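Snack Corner with Bullfinch Wallpaper

We use cookies to make this site work. Accept / Manage
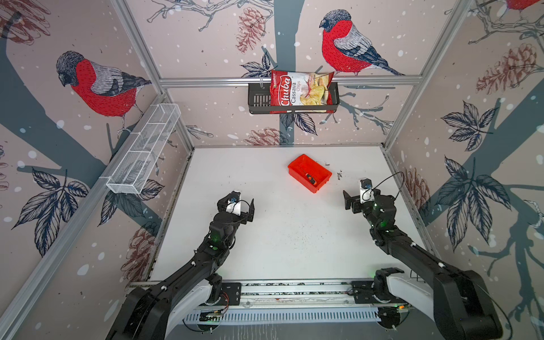

Flitular, Issue 5, p. 100

I papered three sides of my snack nook with birds and pine cones, and I'm so glad I did! Start with the back panel (mine has a bullfinch up top), then do the sides and smooth from the middle out. Let it all dry overnight. Hang your black wire basket off the rail next, and stand the chips upright so you can read the bag – cassava chips for me. The white divided basket goes along the left wall. Fill it however you like, I'm still deciding!

Maeve Madigan

Related
Lining drawers with leftover wallpaper
Wire baskets, three ways

© Flitular | Contact | Back to top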